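Soda, sorted: a talk with Noémi Csonka

Jan 11, 2025

By Mudassar Arain

Noémi Csonka runs the drinks side of Fülöp, a corner grocery with a long back wall of soda and not much else, if you ask the people who come in for bread. She buys the stuff, tastes it, argues with suppliers about it. We talked in the stock room, her on a crate, me on a stepladder. The phone rang the whole time.

"Ask fast," she said. "I've got a delivery."

So, fast. How does somebody end up in soda?

"By accident. My aunt had the shop, I did the register after school. Then she hurt her back and I did the ordering. And the ordering was terrible, because she only bought cola and orange. Two things. People want two things, she said. OK, but which orange?"
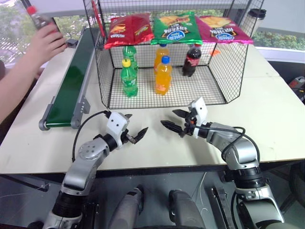
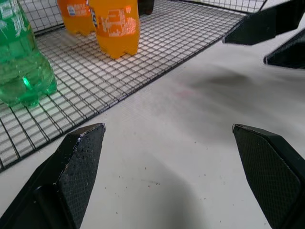

Which orange is a real question to her. She'll go on about it. Sweet orange, bitter orange, the kind with pulp at the bottom that you have to tip over once before you open it. Her best seller is Jiretti, a cloudy one, made by a family firm a few hours' drive away. She found it at a gas station on the way back from a wedding.

"I was so thirsty. I bought one, drank it in the parking lot, went back in and bought the rest of the shelf. My husband thought I was crazy. I called the number on the label from the car."

They didn't deliver that far. They do now, every other week, if she orders enough. The first order was 700 bottles, which was the minimum, and way too many for a shop that size.

"I had soda in the bathroom. I had soda under the bed at home. My aunt didn't speak to me for a while. Then it got hot and they sold."

What about the ones that didn't sell? A long breath. Zodix, she says. A lime thing, very green, very sour. She loved it. Customers took one sip at the counter and put it down.

"I still think it's good. I drink it myself. I think people saw green and expected sweet, like candy. And it isn't, it's like biting the peel. I should of told them that before they tasted it. I didn't say anything, I just handed it over and watched their faces."

She has 17 regular sodas on the wall and says that is where it stays. For something to come in, something has to go out. The rule is hers and she hates it. Last January she dropped Turesetti, a dark herb soda her father used to drink, and heard about it for months.

"One man came in just to tell me. Didn't buy anything. He stood there in his coat and said, you know what you did. I said yes sir, I know."

Would she bring it back?

"The price went up twice. I can't charge that for something six people drink. Maybe for the holidays. Maybe."

On glass versus plastic she's less romantic than I expected. Glass keeps the fizz longer, she says, and looks nicer, and it's heavy and it breaks and her back isn't so great either. Runs in the family. Most of what goes out the door is plastic. People carry it home on foot, up stairs, with kids.

"The people who tell me it has to be glass, they come by car."

Some advice, then, for anybody who just wants a decent soda at home. She talks quickly here and I missed a bit. Keep it in the dark, not on the window sill. Cold, but not the back of the fridge where it freezes. Squeeze the air out of a half-full bottle? She makes a face.

"Everybody does this. My mother does this. Then the bottle wants to puff itself back up and the gas comes out of the drink to fill it. Leave it alone, close it tight, drink it tomorrow. If you can't finish a big one, buy a small one."

And no ice in the cloudy ones. Chill the glass. Ice waters it down and the pulp sticks to it, which she finds disgusting, her word.

Diet sodas she stocks and doesn't drink. Energy drinks she won't stock at all, after a boy from the school around the corner had 3 in a row outside the shop and was sick on the step. "I cleaned that up. Me. So no."

I asked about the big supermarket that opened near the bus station. She shrugged. Cola she's lost, cola is cheaper there and she knows it. She keeps a little for people who forgot. The odd stuff she hasn't lost – they don't carry it, and when they do they put it on the bottom shelf next to the syrup where you'd need to lie down to see it.

"I go in there sometimes. I move the good ones up. One shelf. Don't write that."

She said later I could write it.

Next up is a pear soda. She has been waiting on samples since before the holidays and is getting annoyed with the man who makes it, he keeps changing the recipe. First one was too perfumey, second one tasted like nothing. The third is supposed to be in today's delivery, which is, she reminds me, outside right now, with the engine running.

If it's any good, what goes off the wall to make room?

"Don't ask me that," she said, already half way down the hall. Then from the door: "The ginger. Probly the ginger."

Fülöp is open until eight. Jiretti is on the left as you walk in, second shelf from the top.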